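I had been promising Jozef Mertens a visit since October, and I finally made it out to Pavport to see what Boersma has been doing with its packing operation. I went in expecting to be mildly interested. I stayed four hours, missed my train and came home with flour on my coat!

Boersma bakes for small shops and for offices that order mixed bags for the morning: rolls, croissants, the big seeded and crumbed loaves, whatever the customer ticks on the form. They send out 3,000 bags on a busy morning. Baking has been partly automated there for years, with mixers and proofing rooms and a long oven you could park a bus in. The packing never was. Every item has a different shape, half of them shed crumbs, and a paper bag is a floppy, awkward thing that won't hold still for anybody.

So that is what the development room at the end of the hall is for. They call it Gomora (after somebody's cat, as far as I could gather), and it has a handful of stations where two arms work on either side of a table. The one I spent the longest at was doing mixed pastry orders.

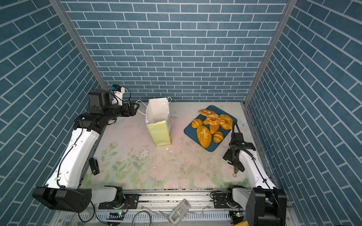

Page last changed: 31st March

What I liked most was how much time the packers spend in that room. Jozef packed by hand for years before he moved over to run the trials, and he still talks like a packer. He wants to know what goes in first and whether the ring pastries will get crushed under the loaf. He showed me how you grip a croissant, which I had apparently been doing wrong all my life - from the sides, low down, with hardly any squeeze. Then he showed me the handheld controller and let me have a go. I was terrible at it. The packers on the morning crew are much better, and a couple of them have become so good that they now spend part of each week teaching the arms.

The crew is 30 people, and I asked several of them over coffee what they thought of it all. The answers were mixed, and I'm glad they felt free to give them in front of a visitor. One woman told me her wrists hurt every winter and the machine was welcome to the croissants. A younger man was more wary. He likes the packing hall, he likes the talk and the radio, and he doesn't want to end up alone watching a screen. The company has agreed that hours in Gomora count the same as hours on the line, and that the early start moves back for anyone who trains there. The later start got the loudest approval of anything I heard all day.

We talked a lot about handles, of all things. I'd never given a thought to the rope handles on a paper bag, but they flop over the opening or catch on whatever comes near, and a person just flicks them away without looking.

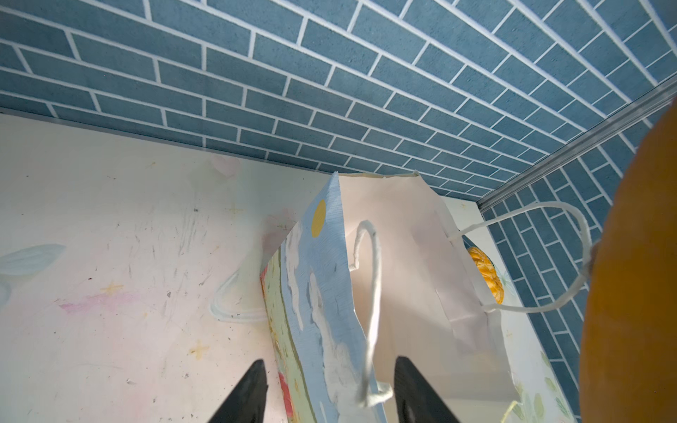

Jozef keeps a notebook of these little habits, the flick included, and he has 79 of them written down so far. He reads them out at the shift meeting and people shout corrections. I could have listened to that for another hour.

The software side comes from a small outfit called Garkness, and two of their people were in the building when I was there, eating lunch with everyone else. They told me the first goal is modest: around 1,000 mixed bags a day from the arms, with the packers keeping the fiddly custom orders and the final check before anything leaves. Nothing has gone to a customer from Gomora yet.

If you get the chance to go, wear shoes you don't mind dusting off and ask to see the notebook. Visits start at the side door by the loading bay, and the coffee in the break room is free and very strong.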